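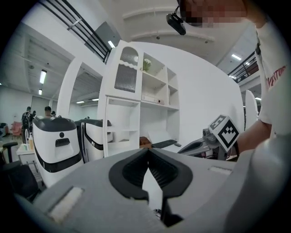 When will the shared study room at Stolmont reopen?
The room reopens on Tuesday at 3 p.m., once desks and shelves have been tidied.

Residents are asked to remove personal belongings from the desks and the open compartments beneath them before that time. Cloths, clothing and papers left behind will be taken to the Skellolska desk and held there for 28 days. 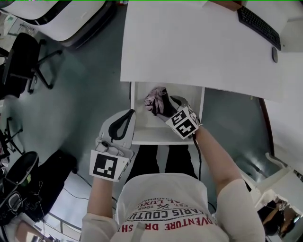 Keyboards and mice will stay at their desks — they are part of the room's equipment and should not be moved between places. The tall shelving unit remains available for shared items only. The room seats 75, and bookings are limited to two hours per visit.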